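Forums > Automation > Bin Picking > Lindeo open day, picking cell demo

December 2021, posted by farness_cell

Went to the Lindeo open day at the Trivonholm site. Notes on the picking demo for those who couldn't go. KUKA arm, mixed items in a sheet-metal bin, a second bin behind it. They ran 10 picks per round and I stayed for 4 rounds. Soft goods and clear packaging were in with the rigid parts, so it was a fair mix. 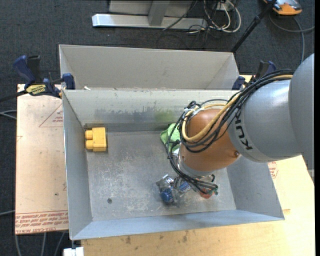

Cycle time was slower than the handout suggested. The presenter put it down to replanning near the bin walls. I counted 3 failed grasps, all on shiny plastic.

skjelbred_mx
Three in forty is decent for clear film. What was the lighting?

farness_cell
Ordinary hall lights as far as I could tell. I asked about filters and got no clear answer.

tool0_offset
Disagree that it's decent. Forty attempts tells you very little. We ran 1700 on our own cell in August before quoting a rate to anyone.

skjelbred_mx
It was an open day, not an acceptance test.

tool0_offset
Then the handout shouldn't print a cycle time.

Comments

palletrow: Is the bin fixture clamped or bolted? We had drift with clamps.

farness_cell: Clamps at the rear corners. I didn't see them recheck the position between rounds.

gripforce: The cable dress over the wrist would worry me more. Did they show the full range on axis 5?

farness_cell: No, only the picking poses.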